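Bisine Twilight Run is back, and it's longer!

1/11/18

Get your runners out, because the Bisine Twilight Run returns next July with a brand new 20 km course to go with the usual 5 km lap of the lake! Entries opened this morning and there are 500 places across the two distances. Last winter 598 people asked for a spot, so it's worth getting in early.

The long course starts at Teuber Oval, follows the creek path out to Jernier and comes home along the old rail trail, with one decent climb at the quarry (sorry, calves) and a lovely flat finish under the plane trees. Both runs finish at the oval, where the lights will be on and the soup will be going. The 5 km stays just as it was, prams and all. 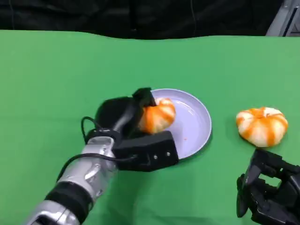
Tatsuya Kawaguchi wrote to us that he had run the rail trail end of the course twice this week and would pack a head torch for anything past the Jernier bridge, as the gravel gets dark under the trees well before six. Good tip, and head torches are now on the gear list for the 20 km.

We're especially pleased about the school teams. The last run had 116 kids in the 5 km, many of them doing their first ever race, and the cheering at the oval gate was something else! Teams of four can enter again, with one adult running alongside if they're in primary school. The trophy is still with Unum Primary, who have kept it in their front office and are very keen to hang on to it.

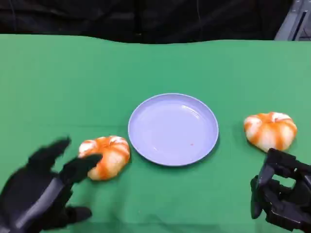 How to enter

Entry forms are at the oval clubrooms and the Bisine library. Tell us your distance, your shirt size and whether you'd like the early or late start. Bibs can be picked up at the clubrooms the night before, or from the tent on the day until half an hour before your start. Dogs are welcome on the 5 km only, on a short lead, at the back of the field.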